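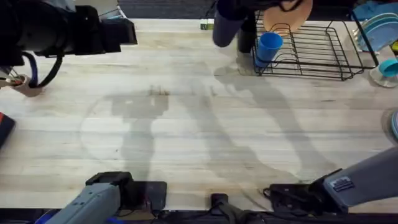

I've spent most of this winter on the bit of Gistley that decides when a planned motion is too old to trust. It used to throw the whole plan away and start over whenever a new camera frame disagreed with it, and both arms would sit there thinking. Now it keeps the parts that still hold and only replans the rest. Dishes are a great test for this! A wire rack like the black one on our bench is all thin rods and gaps, so the depth map flickers like mad, and the old code took every flicker for a moved obstacle. The blue cup inside it was far easier, being one solid lump of color. Shadows were my other headache - the arms throw big soft ones across the wood, and our segmenter kept giving them edges. Neelam Awasthi fixed that with a filter of 40 lines (I'd written six times as much and it still didn't work).

The new planner is in the Steduvero branch if you want to try it. Set the replan window to 9 frames to start with, and please send me your logs, even the ugly ones. Next up is handing things between the two arms, which I'm hoping to have going by September.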